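The Dishes That Wouldn't Break

I drove out to Iramley to talk plastic dishes with a woman who runs a small play café there called Harnari, and I stayed so long that I missed lunch and ate toddler crackers instead. No regrets!

She opened the place in July with 17 chairs and one shelf of tableware. "I thought I'd need maybe one set of cups," she told me, already laughing. "Then the first birthday party came in and every single kid wanted the same pink bowl." She now owns 82 bowls and cups, all plastic, in every color she could find. I asked if she had ever been tempted by something more grown-up (I have a soft spot for stoneware, sorry). She gave me a look. "You've never swept up after fifteen three-year-olds, have you?"

Fair enough. I haven't.

Most of her pieces came from a closing-down sale at a shop called Maldonado, where she paid for them by the box and had no idea what was inside until she got home. Some of the colors doubled up and some never got a partner. She likes it that way. "Matching sets make people nervous. They start worrying about which cup goes with which bowl. My way, you just grab one."

We talked for ages about stacking, which I did not expect to enjoy as much as I did. She has rules, sort of. Bowls go inside bowls, biggest wherever it fits, and the small stuff gets dropped in the top one. Cups go in other cups if they'll go. "At closing time I'm tired and I want it off the tables," she said. "If the pile leans a little, it leans." 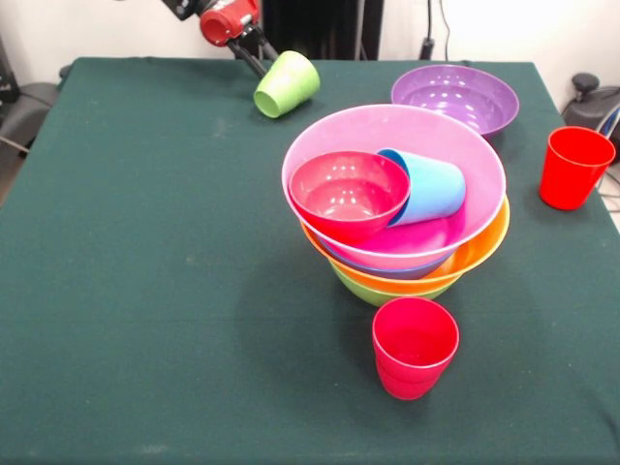

I asked whether the kids help. They do, and she says they're better at it than the parents, who try to sort everything by color and then give up halfway. The kids go by size, or by whatever is closest. One little boy puts a cup to bed in a bowl every visit and says good night to it, and she leaves it there until he has gone home.

The cloths were the other thing I wanted to know about. She switched to dark ones after a month of pale yellow, and she's never going back. "Bright dishes look so cheerful on a dark table. And carrot doesn't show!"

Before I left I asked what she would buy next. More cups, she said, without even stopping to think. Then she handed me the cracker box and went to rinse the juice pitchers.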